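4.2 What happens to a free template after download

The previous section dealt with how free social media templates are offered. We now turn to what users do with them. The files studied were story and banner templates given away through Grikel and Vatby, two sites that publish layered files under a license allowing private and commercial use. The sample held 400 edited files, sent in by people who had downloaded a template and then posted something made from it.

Figure 2. First: robot arm with black two-finger gripper. Second: white arm over a white tabletop. Third: white tabletop with a long gray shadow. 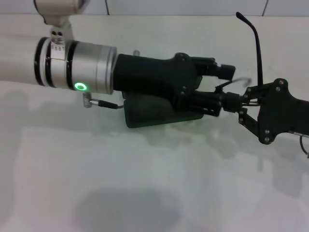
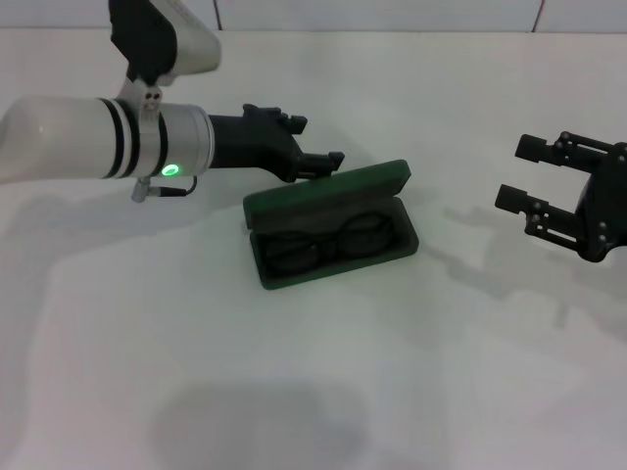
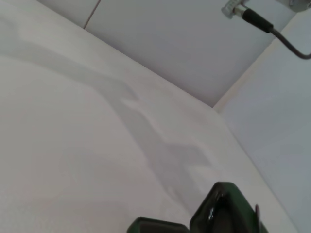 One respondent wrote that the text was always the hard part, "because the sample headline is four words long and mine never is," and that she had given up on several packs for this reason alone. Similar remarks came up often in the written answers. Sample headlines in the Grikel files are short and set in large type, and the text box is drawn tightly to fit them. When a longer headline is typed in, the editing program either breaks it onto an extra line, which then runs over the button below, or hides the part that does not fit. Most users dealt with this by making the type smaller. A smaller group cut their own text. Very few moved the box, although nothing in the file prevents it.

Color was changed less than we expected. The Vatby files come with a color layer at the top of the stack, and one edit to that layer changes the whole banner. In the Grikel files each shape has to be changed by itself. We had assumed that the Vatby files would show more color changes for this reason, but the two sets looked much alike. The written answers suggest that many users never opened the layer list at all. They clicked on what they wanted to replace and edited whatever the program selected. The color layer has no visible shape of its own and cannot easily be found this way.

Fonts were a different matter. Both sites leave the fonts out of the download and list them in a text file. Users who did not read the text file saw a warning on opening the template and accepted the substitute font. The substitute was usually wider, which made the headline problem worse. Some users took the result to be the intended design and posted it as it was. When we sent them the preview picture from the download page, they noticed the difference in the headline first and the spacing second.

Animated templates were handled with more care. Users tended to leave the timing alone and change only the words and the photo. Where timing had been edited, it was nearly always to hold the last screen longer so that a price or a web address could be read. Several respondents said they were afraid of breaking the motion and kept an untouched copy of the file to go back to. This was rarely done with still banners. The copies were often saved under the same name in another folder, and a few people reported posting from the wrong one.

The license text had little effect on any of this. The Vatby license runs to 3,000 words and the Grikel license fits on a single screen, yet respondents from both groups gave the same kinds of wrong answers when asked what was allowed. The most common mistake was to think that a template could be used only once. Wording on the download page may be to blame, as it limits the number of free downloads in the same sentence that permits repeated use. The opposite mistake, passing the layered file on to a client, was also found, mostly among people who make banners for others.

Two limits of the material should be noted. Files were sent in by the users themselves, so templates that were downloaded and then dropped are missing, and the headline problem is likely to be more common than our sample shows. We also did not record which editing program was used for each file. Programs differ in how they treat text that is too long for its box, and part of the variation described above may come from this difference. The paid templates discussed in Section 5, from Prado and Kandlow, were collected with the program noted for each file.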